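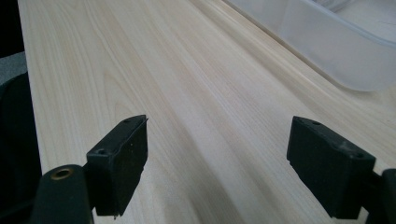
**Packing Methods Group, Hadard — visit notes, 1/17/25**

Cellen packs spare-part kits at 11 benches. Three of them are being prepared for automatic picking, and we were shown the teaching stage, done with a two-fingered hand gripper over an ordinary wood-topped table. The finger pads are black, flat and boxy, with small holes in the top faces. Translucent plastic containers are used at the benches.

Packers do the teaching themselves, in turns of 10 minutes. The catalogue holds 2574 part numbers, and clear film packets remain the hard case. Film creases and reflects, and the printed label can end up at any angle.
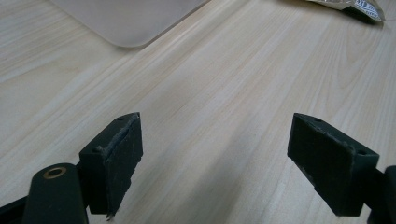 *Report: Sfakianakis, methods engineer*

Pad wear deserves a line in our own plan. The pads had scuffed faces and frayed edges, and Cellen keeps no replacement schedule yet. The brass-coloured ring in the finger linkage should go on the same inspection sheet.

Staffing stays level until March. Packers move from filling kits to checking them and clearing faults — a change of grade for some, with pay still under discussion. Two told us they missed the steady pace of the old job. Flarneo supplies the control software and will send us its training outline.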